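README: Larnlow table-clearing set

Last updated: Aug 14, 2020

Larnlow is a small collection of simulated table-clearing scenes, put together by the returns room at Zuvgate with a good deal of patient help from Haruto Kobori, who built the simulated room and put up with our changing our minds about the crates. If you have come looking for the arm controller, it lives in a separate folder called Schmieder and has its own notes.

A little background first, as it explains why the set is shaped the way it is. Our returns room takes back kitchen and household bits, mostly in mixed boxes, and until last November every item was lifted out, looked at and put away by hand. People on the benches were turning and reaching all shift long, and quite a few had sore shoulders to show for it. When the arm was first talked about, the worry was naturally about jobs, and Walid Shboul (he has run the benches for 14 years and knows the work better than any of us) asked that the people who sort should help choose what went on the simulated table. So they did, and they were wonderfully fussy about it!

What is in the folder

- 600 recorded runs, of which 372 have been checked by someone from the benches
- 2 table layouts, kept in separate folders
- short written notes from the sorters, in their own words, spelling left alone

Mugs, a red plate, a bowl and a banana share the table with a pair of open crates, and the smaller bits are there on purpose, being just the sort of thing that gets missed at the end of a long shift.
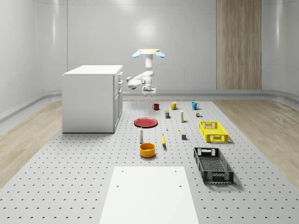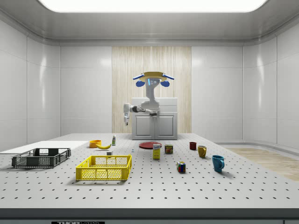

Wide views first, then one close to the gripper.
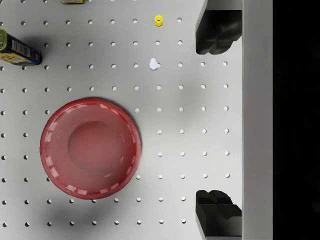

Will the arm mean fewer people on the benches?

The number of people has stayed the same so far, though the work has changed quite a bit. Two of the sorters now spend their mornings checking runs and writing notes, and the others take the boxes that need a proper look, such as chipped china or anything with a letter tucked inside. Walid has asked for the checking to be shared out more evenly, and the rota is being redrawn with that in mind.

Using the set

Please start with the checked runs. The rest are perfectly usable, but the labels on them are our first guesses and we would be sorry to see them treated as anything firmer. Crates are named by colour in the labels, and the sorters' word "tiddler" means any item small enough to close your hand over. We did think about tidying that up and decided we liked it.

Known gaps

Everything is rendered, so you will find none of the dust, torn tape or wet cardboard we get in real life. Soft goods are missing altogether. Haruto is working on tea towels, slowly, and would be glad to hear from anyone who has managed cloth in the Famow simulator.

Corrections can go in the notes file beside each run. Please sign them, so that we know whom to thank.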